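April, bench notes, after lunch

Cardboard is down on the big table again. Kumaresan cut it, I taped it. Blue tape, both directions, squares as even as my patience, which gave out near the far end. 119 on the tape measure where I'd written 9 on my hand. Never did find out 9 what.

- Dish rack: the black wire one. Muchen wanted it parallel to the tape. It lasted one coffee that way.
- Wooden rod stays on the rack. Hongmei asked what it's for and got three answers, all confident.
- White cups go upside down on the rack. One always leans. I have stopped taking this personally.
- Milk: the carton with the green cap, near the middle. NOT for coffee. Shaohua, this means you.

Layout as of 2:30, Thitima has agreed to it in principle:

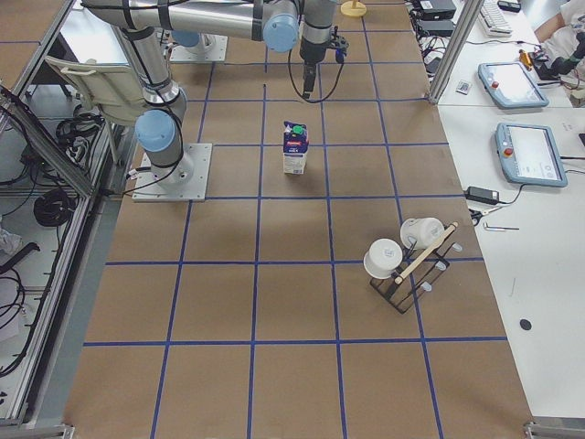

## Still to do

- Redo the worst tape line before Thitima finds it.
- Clear the white side table. Things get put there "for a minute," and the minute is now around 3000 long.
- Second roll of blue tape. Kurunow is out, try Ultmont.
- Label the fridge milk so it stops migrating to the bench.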